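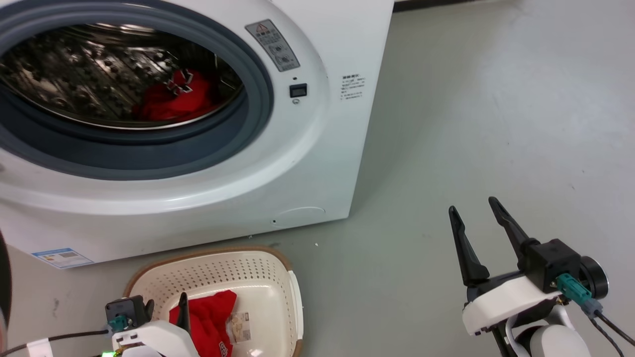 Page 3

Heike Kramer does her laundry at 6 in the morning, before the coffee, and she was already at it when I showed up at her place in Hultum. "Reds go in alone," she told me, first thing. "I lost 2 good pillowcases to a red shirt and I'm still mad!"

I'm a throw-it-all-in person myself, so I had questions. Doesn't it waste water? She shrugged. "I wait until I have enough. One lonely shirt can sit there in the drum a few days – it isn't going anywhere."

She's wiped out the rubber ring after every load since March, when she found a hair clip and a very sad sock in the folds (I went home and checked mine, and yikes). Her spin setting is 800, always, even for towels. "Faster than that and I'm ironing all night," she said. "And I hate ironing."

Next time she's showing me how she folds fitted sheets.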